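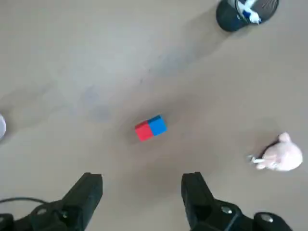

A small red and blue block on a light surface.

Orkdale car meet moves to Trera lot for the winter

Mon 12 October

The monthly Orkdale car meet will move to the Trera warehouse lot on Vieira Road starting with its next date, organizers said in a notice to members. The group has used the riverside lot downtown since May, but the city is repaving that site and has closed both entrances.

The Trera lot holds 46 cars, fewer than the downtown site. Show spaces will be given out in order of arrival, and spectators are asked to park on the street side of Vieira Road. Gates open at 3 p.m. and the lot must be clear by dark.

Entry is $5 per show car. Spectators get in free. Money from the gate goes toward insurance and the cost of renting the lot.

Two rules have changed. Engines may be started for display, but revving is not allowed at any time, and drivers who do burnouts on the way out will be barred for the rest of the season. The notice said neighbors near the downtown lot had complained about noise after the last two meets.

The meet is open to all makes and years. Imports and right-hand-drive cars will be grouped along the north fence, with trucks and engine swaps in the middle rows. Cars on trailers can be unloaded at the rear dock, and trailers have to be taken off the lot afterward.

Betumau, a wheel and tire shop in Orkdale, will bring a portable balancer and check tire pressures at no charge. The shop will also take orders for winter tires. It will not mount tires on site.

Food will be limited to three trucks parked by the main gate. Grills and open flames are not permitted on the property.

If it rains, the meet will be pushed back one week. Any change will be posted on the group's page by noon on the day of the event. The group expects to stay at the Trera lot until the downtown site reopens, and the city has not yet given a date for that.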